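《Canmont 周报》寻宠与招领启事的信息完整性及配对方法

课程项目报告
作者：Anahera Goodwin
第二编码员：Saskia Rakena
提交日期：2020年4月10日

摘要

本项目以地方报纸《Canmont 周报》分类版刊登的寻宠启事和招领启事为研究材料，共收集启事700条，按十个字段编码，考察各字段的填写率，并在此基础上比较两种把寻宠启事与招领启事配对的方法。200条启事由2名编码员独立编码，用于估计编码信度。结果显示，物种、联系方式和地点的填写率在九成以上，性别、独有特征、体型和芯片信息的填写率均低于五成。在63组可确认的配对上，只使用物种、地点和日期的基线方法命中35组，加入毛色、项圈等字段的加权方法命中49组。未命中的14组主要由毛色用词不一致和地名别称引起。报告末尾给出对分类版投稿表格的修改建议。

关键词：地方报纸；分类启事；寻宠；内容编码；记录配对

1 引言

1.1 背景

地方报纸的分类版长期刊登走失动物的寻找启事，以及捡到动物的居民发布的招领启事。两类启事由不同的人撰写，描述的可能是同一只动物，但措辞、侧重点和详略程度往往差别较大。失主熟悉动物的性别、年龄、习性和医疗情况，发现者通常只能写出外观、发现位置和是否佩戴项圈。读者需要自行翻阅前后数期报纸进行比对。

Rirkusberg 镇目前没有统一的走失动物登记平台。居民的做法包括在商店门口张贴纸条、通知兽医诊所、在社交网络发帖以及向《Canmont 周报》投稿。其中只有周报保留了连续、可查阅的存档，因此选为数据来源。

1.2 研究问题

问题一：启事中各类信息的填写率如何，寻宠启事与招领启事之间有何差异。

问题二：在不改变启事原文的条件下，利用编码后的字段能否缩小人工比对的范围。

问题三：配对失败的原因是什么，其中哪些可以通过修改投稿表格解决。

1.3 范围

本项目不讨论动物走失的原因，不评价失主的饲养方式，也不涉及收容机构的工作。启事中提到的酬金没有作为分析变量，只在编码时记录有无。牲畜和野生动物的启事不在收集范围内。

2 材料

2.1 数据来源

材料取自《Canmont 周报》两个完整自然年的分类版存档。该报每周出版一期，分类版固定设有“走失与招领”栏目。启事由读者通过邮件、电话或前台登记提交，编辑只作长度和格式上的处理。电话投稿由前台工作人员记录，原始措辞已无法还原。

存档以扫描件形式提供。文字识别后由作者逐条校对，校对内容包括日期、电话号码和地名。识别错误集中在分栏边缘和加粗标题处。校对完成后，电话号码和邮箱地址替换为占位符，只保留“有”或“无”。

2.2 收录标准

同时满足以下条件的启事予以收录：
（1）对象为犬、猫或其他家养宠物；
（2）走失或发现地点位于 Rirkusberg 及其周边；
（3）文字可以完整辨认。

同一启事在连续数期重复刊登且文字相同的，只计一次。文字有改动的，以最后一次刊登的版本为准，首次刊登的期号另行记录，用于计算时间间隔。经过去重，得到启事700条，其中寻宠启事448条，招领启事252条。按物种划分，犬371条，猫287条，其他42条。其他类以鹦鹉、兔和陆龟为主。

2.3 时间分布

启事数量在全年并不均匀。December 的启事合计98条，占总数的14.0%，高于按月平均分布时的8.3%。这98条中寻宠启事77条，招领启事21条，寻宠所占比重高于全年水平。若干启事在正文中提到烟花或节日出行，但由于大部分启事不写走失原因，这一点没有进一步统计。

2.4 伦理处理

启事属于公开出版的材料，但包含私人联系方式和住址。分析文件不保存姓名、电话和门牌号。地点信息统一上收到街区一级。报告中引用的启事片段均经改写，不对应单条原文。

3 编码方法

3.1 字段表

编码使用课程组提供的 Farahani 字段表，并作两处调整：把“颜色与花纹”合并为“毛色”，把“随身物品”缩小为“项圈”。调整后的十个字段如下。

日期：走失或发现的日期，允许写成“上周末”一类的相对表达，编码时按期号换算。
地点：街道、街区、公园、农场或其他可定位的名称。
物种：犬、猫或其他。
毛色：主要颜色，以及斑块、条纹等花纹。羽色和甲壳颜色也计入本字段。
性别：雄、雌，或绝育状态中可推断出性别的表述。
体型：大小、体重或可换算为大小的品种名。
独有特征：疤痕、缺耳、断尾、异色瞳孔等可区别于同类个体的特征。
项圈：有无项圈，以及项圈的颜色或挂牌。
芯片：有无芯片，或已由诊所扫描的说明。
联系方式：电话、邮箱或转交地址。

每个字段先记录是否填写，再记录规范化后的取值。“没有项圈”视为已填写，完全未提及项圈视为未填写。芯片字段同样处理。

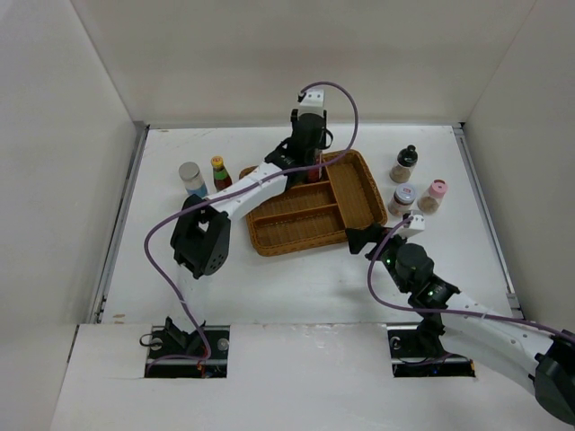 图1　台面上的编织托盘，内部分为三格

3.2 取值的规范化

毛色的规范化分两步。第一步把原文用词映射到基本色，例如“姜黄”“橘色”“红毛”统一记为橙色系；第二步记录花纹类别，包括纯色、双色、三花、虎斑和其他。原文只写品种而不写颜色时，不根据品种推断颜色，毛色记为未填写。

地点的规范化以镇政府公布的街区名称为基准。居民习惯使用的旧地名另建对照表，例如 Flakley 一名在启事中既指北部住宅区，也指该区边缘的林地，两者在编码中分别处理。无法判断所指时，记为住宅区并加标记。

体型分为小、中、大三档。写明体重的按体重归档；只写品种的，按品种常见体型归档；只写“不大”“挺大”一类表述的，由编码员结合物种判断。第三种情况是体型字段信度偏低的主要来源，详见3.3节。

日期字段记录到日。相对日期以报纸截稿日为参照，“上周末”取前一个周末的第一天。只写月份的启事，日期记为未填写。

3.3 信度检验

从700条启事中按年份和启事类型分层随机抽取200条，由 Anahera Goodwin 和 Saskia Rakena 各自独立编码，编码期间不交换意见。取值层面的一致性以 Cohen's kappa 衡量，结果如下。

地点　0.91
毛色　0.74
独有特征　0.66
体型　0.58

物种和联系方式两个字段未出现分歧。体型字段的200条中，双方一致152条，原始一致率为76.0%。分歧大多发生在中型与大型犬之间，其次是未写体重的杂交犬。

针对体型字段补充了一份品种对照表，并规定杂交犬以启事中先出现的品种为准。规则修订后，双方对同一批启事的体型字段重新编码，kappa 升至0.71。由于重新编码使用的是同一批材料，这一数值可能偏高，不宜与首次结果直接比较。其余字段的分歧经讨论统一，剩余启事由第一编码员按修订后的规则完成。

4 配对方法

4.1 参照集

配对效果的评估需要一组已知的正确答案。周报允许投稿人在动物找回后刊登简短的致谢或撤销通知，部分通知会提及对方的启事。作者据此回溯，得到63组可确认的配对，每组由一条寻宠启事和一条招领启事构成。没有后续通知的启事不进入参照集，但仍作为候选参与排序。

参照集并非随机样本。愿意刊登致谢的投稿人可能在初次投稿时也写得较为详细，因此下文的命中率不能直接推广到全部启事。

4.2 候选生成

理论上448条寻宠启事与252条招领启事可形成112896个组合。首先以物种过滤，物种不同的组合直接排除。其次以时间过滤，要求发现日期不早于走失日期，且两者间隔不超过4周。日期未填写时，以首次刊登的期号代替，并把时间窗口向前放宽一期。

时间窗口的长度根据参照集之外的少量试算确定。窗口过短会丢失在外游荡较久的猫，窗口过长则使每条寻宠启事的候选数增加，人工比对的负担相应上升。

4.3 基线方法

基线方法只使用物种、地点和日期。通过候选生成后，先按街区距离由近到远排序，距离相同的再按日期间隔由短到长排序。街区距离取街区中心点之间的直线距离，不考虑河流和道路。

4.4 加权方法

加权方法在基线的基础上加入毛色、性别、体型、独有特征、项圈和芯片。每个字段给出一致、冲突和缺失三种状态。一致加分，冲突扣分，缺失不计分。缺失不扣分的理由是，招领启事普遍较短，若对缺失扣分，排序会偏向篇幅较长的启事。

权重由人工设定。独有特征一致的加分最高，毛色次之，性别和体型较低。项圈的冲突不扣分，走失期间项圈可能脱落或被取下。性别冲突只轻微扣分，发现者对猫的性别判断并不可靠。芯片字段只有在双方都写明“有”时加分，启事中一般不公布芯片号码，无法作进一步核对。

4.5 评价指标

对参照集中的每条寻宠启事，取排序最前的4条候选。正确的招领启事出现在其中即计为命中。选取前4条是考虑到读者可接受的核对量，同时与分类版一个栏位可容纳的条目数相当。

5 结果

5.1 字段填写率

700条启事中，各字段填写的条数与比例如下。

物种　700　100.0%
联系方式　693　99.0%
地点　658　94.0%
日期　623　89.0%
毛色　602　86.0%
项圈　364　52.0%
性别　322　46.0%
独有特征　294　42.0%
体型　259　37.0%
芯片　126　18.0%

每条启事平均填写6.63个字段。物种字段为100.0%，这与收录标准有关，不写物种的启事无法判断是否属于研究范围。联系方式缺失的7条均为要求到报社前台查询的启事。

5.2 寻宠与招领的差异

性别字段的差异最大。寻宠启事中有280条填写性别，占62.5%；招领启事中有42条，占16.7%。芯片字段在寻宠启事中填写112条，占25.0%，在招领启事中填写14条，占5.6%。项圈字段两类接近，寻宠启事238条，占53.1%，招领启事126条，占50.0%。

芯片字段在招领启事中的低填写率有两种解释：发现者没有带动物去诊所扫描；或者扫描后已直接联系到失主，不再需要刊登启事。现有材料无法区分这两种情况。

部分招领启事有意省略外观细节，并要求失主来电时自行说明。这是一种防止冒领的做法，编码时按未填写处理。此类启事对自动配对不利，但从投稿人的角度看是合理的，后续建议中对此作了考虑。

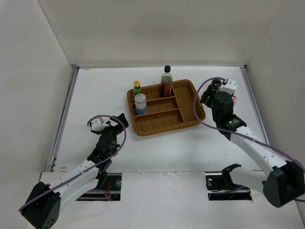 从文字长度看，招领启事普遍短于寻宠启事。两类启事的开头较为固定，多以“走失”或“拾到”加物种构成，差异主要出现在中段。寻宠启事中段常包含名字、性格和家庭情况，例如“怕生”“孩子很想念它”。名字对现场呼唤有用，但对文字配对没有贡献，未列入字段表。性格描述在不同环境下变化较大，家中温顺的动物走失后可能躲避人，也不宜作为匹配依据。

5.3 December 启事的情况

December 的98条启事中，日期字段填写91条，填写率为92.9%，略高于全年的89.0%。人工查看后发现，这一时期的启事更常写明具体晚间时段。节日期间周报合刊，刊登时间与走失时间的间隔拉长，因此对这部分启事而言，正文中的日期比期号更为重要。

5.4 配对结果

在63组参照配对中，基线方法命中35组，命中率为55.6%。加权方法命中49组，命中率为77.8%。基线命中的35组全部被加权方法保留，加权方法另外找回14组。

新找回的14组集中在启事较密集的中心街区。这些街区同一时期往往有数条物种相同、距离相近的候选，仅凭地点和日期无法区分，加入毛色后排序明显改善。在启事较少的外围街区，两种方法的结果基本相同，候选数量本身就很小，排序作用有限。

犬的配对结果好于猫。犬的招领启事更常提及项圈和体型，犬的移动也更容易被路人注意到，发现日期与走失日期较近。猫的启事中“黑白”和“虎斑”两种毛色占比较大，区分能力弱。其他类动物数量少，通常只有唯一候选，结果不具代表性。

5.5 未命中分析

加权方法未命中的14组逐条检查，原因归为四类。

毛色用词差异6组。典型情形是一方写“灰色”，另一方写“蓝色”，后者是部分品种爱好者对灰色毛的习惯称呼。另有奶油色与白色、巧克力色与黑色之间的混淆，可能与观察时的光线有关。

地名别称4组。其中包括前述 Flakley 的两种含义，以及以已停业商铺作为地标的写法。年长投稿人使用旧地名较多，对照表未能全部覆盖。

日期缺失2组。两组均只写月份，以期号代替后仍落在时间窗口以外。

物种误写2组。投稿人把同一只动物分别登记为犬和其他，或猫和其他。物种过滤属于硬性条件，误写后没有补救途径。

6 讨论

6.1 对问题一的回答

启事的基本信息较为齐全，读者大多能够知道是什么动物、在何处走失以及如何联系。缺失集中在能够区分个体的信息上。失主在撰写时可能认为一张照片或一个品种名已经足够，但周报分类版多数启事不附照片，品种名对不熟悉犬猫品种的读者帮助不大。

两类启事的缺失性质不同。寻宠启事的缺失多属于未想到要写，招领启事的缺失则包括不知道、无法判断和有意保留。因此对两类投稿人采用同一张表格并不合适。

6.2 对问题二的回答

加权方法能够把人工比对范围缩小到每条寻宠启事4条候选，并覆盖参照集中的大部分配对。方法本身不复杂，可以用普通电子表格完成，不依赖专门软件。主要成本在于编码。若投稿时即以字段形式填写，编码成本基本可以消除。

缺失不扣分的设定有副作用。内容极短的招领启事不会产生冲突，因而容易在多条寻宠启事的候选中反复出现。检查时发现同一条仅有“拾到黑猫”和街区名的启事多次进入前列。可以考虑对可比字段过少的候选单独列出，不与其他候选混排。

6.3 权重的敏感性

权重由人工设定，存在任意性。作者把毛色和独有特征的权重分别上下调整一档，命中数变化不大；把性别冲突改为强扣分后，命中数下降，下降部分均为猫。这与发现者难以判断猫的性别的预期一致。由于参照集规模有限，没有采用自动学习权重的做法，以免结果过度依赖少数配对。

6.4 局限

第一，材料来自单一报纸，不使用周报投稿的居民未被覆盖。社交网络上的走失信息数量可能更多，但存档困难，且重复转发难以去除。

第二，参照集依赖致谢和撤销通知，偏向最终找回的案例。未找回的动物是否存在对应的招领启事，本项目无从得知。

第三，电话投稿经过前台转录，字段缺失可能发生在转录环节，与投稿人无关。存档没有标明投稿方式，因此不能分开统计。

第四，街区距离按中心点计算，对面积较大的外围街区误差较大。沿河街区之间的直线距离很短，实际通行需绕至桥梁，这一因素没有纳入。

7 建议

7.1 投稿表格

建议《Canmont 周报》把寻宠和招领的投稿表格分开。寻宠表格将性别、体型、独有特征和芯片列为提示项，留空时显示一次提醒，不强制填写。体型以体重范围或肩高范围选择，避免“不大”一类表述。

招领表格增加“不公开信息”一栏，供投稿人填写不希望刊出的细节。编辑部可用该栏内容进行内部比对，刊出时不显示。芯片一项改为三个选项：已扫描且有芯片、已扫描且无芯片、未扫描。

7.2 毛色与地名

毛色建议提供基本色选项，并允许另写原词。选项旁列出常见别称，例如在灰色后注明“包括蓝灰”。地名建议采用街区选择加自由文字的形式，自由文字保留给地标和旧地名。对照表由编辑部在使用中逐步补充。

7.3 刊登方式

节日合刊期间，建议在网站单独更新走失与招领栏目，印刷版仍按原周期刊登。对于连续刊登的启事，保留首次刊登日期并印在启事末尾，方便读者判断时间先后。

8 后续工作

后续可从两方面展开。一是与兽医诊所合作，取得经过匿名处理的芯片扫描记录，检验5.2节中对招领启事芯片字段低填写率的两种解释。二是在周报试用新表格后，以相同的编码规则重新测量填写率，并与本报告5.1节的结果比较。比较时需控制月份，December 的启事应单独处理。

另有一项较小的工作是把旧地名对照表整理为可公开的文件。该表目前只包含在编码过程中遇到的名称，来源注明为启事期号，尚未与镇档案核对。

附录A 编码规则摘录

A1　启事中出现两只以上动物时，每只动物分别编码，启事计为一条，填写率以信息最完整的一只为准。

A2　“疑似”“像是”等不确定表述按已填写处理，取值后加标记，配对时冲突不扣分。

A3　项圈颜色与毛色写在同一短语内且无法拆分时，归入毛色，项圈记为已填写、颜色未知。

A4　启事只写年龄阶段，如“幼犬”，不计为体型。

A5　绝育状态若不能推断性别，不计为性别。

A6　同一投稿人先登寻宠启事、后登同一动物的更正，以更正后的文字为准。

A7　仅写“报社转交”的，联系方式记为已填写；要求到前台查询且未说明如何转交的，记为未填写。

附录B 分工

Anahera Goodwin 负责材料收集、文字校对、全部启事的第一轮编码、配对计算和报告撰写。Saskia Rakena 负责200条启事的独立编码、体型字段的重新编码以及品种对照表的初稿。编码分歧由两人共同讨论确定，讨论记录与编码表一并提交课程组存档。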